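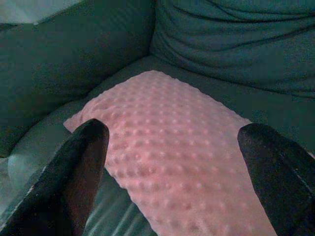 Funmilayo Mohammed
Speaker notes, Sanero community sewing night, 3/10/26
Talk: Re-covering the couch you already own

Hi everyone, thanks for coming out — grab a chair near the front if you want to pass the swatches around.

Start with my first couch. Bought it second-hand, hated the colour, and spent 700 dollars on fabric before I'd measured a single thing. (Pause for groans.) I had enough left over for curtains, a dog bed and a very ugly skirt.

So, measuring. Longest point, widest point, then add 5 centimetres all the way round. Write it on the old cover in chalk before you unpick it. Marta Stasiv taught me that and I still forget half the time!

Pass round swatches 1 to 4. Let them feel the wool blend. Ask who has cats.

Piping: cut on the bias, please, please. Straight-cut piping puckers at the corners and you'll see it every time you sit down to watch the footy.

Cushions next. A bit of colour on a grey-green couch goes a long way — pink is my favourite, but mustard's good too. Zips along the back edge, never the side.

Mention the Skatska remnant bin. Taras has the key to the cutting room.

Questions, then tea. Swatches back in the tin!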